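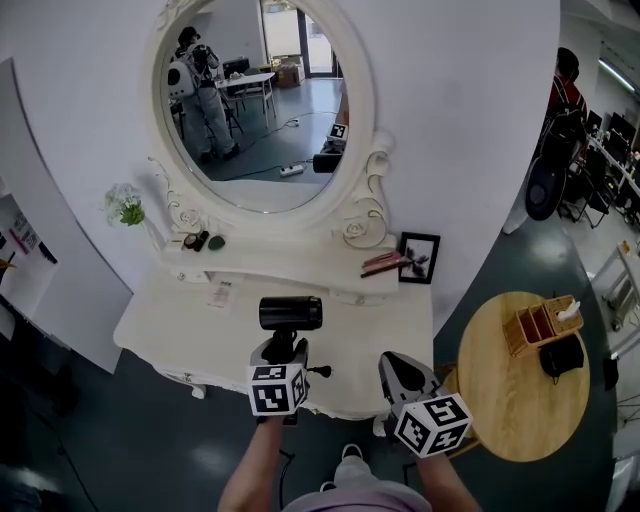

Kistus hand-held gripper kit: worth it for small stuff on dressing tables?

Posted by wobblyjig, June 2018

We're looking at the two-handed Kistus kit for recording household tidying: lipsticks, compacts, tissue boxes, all the glamour of modern robotics. The quote is $516 a pair, marker cubes extra, naturally. Has anyone used it near a big mirror? The Trurkow rep told me mirrors are "fine", in the tone my dentist uses.

mulga_bench

Had a pair since September. The jaws are decent and the grey plastic has survived my colleagues. Mirrors are not fine. Our tracking picked up the reflected marker and decided the left hand lived inside the wall. Turn the furniture a bit, or mask the glass in software and lose an afternoon.

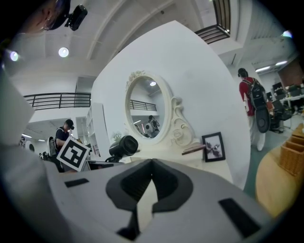
The fingertip pads are the real expense. Ours wore smooth after more than 140 recordings, and Kistus sells them in packs of 8, which tells you what they expect. Buy the spares with the kit and save yourself the second freight charge.

Also, flat things like cards are miserable to pick up. Slide them to the edge of the table first.

Sipos_or_bust

get the Sipos one

tinsnips

The Minier clamps fit the Kistus handles if you file them a bit. Voids the warranty, such as it is. No idea about mirrors, I avoid them generally.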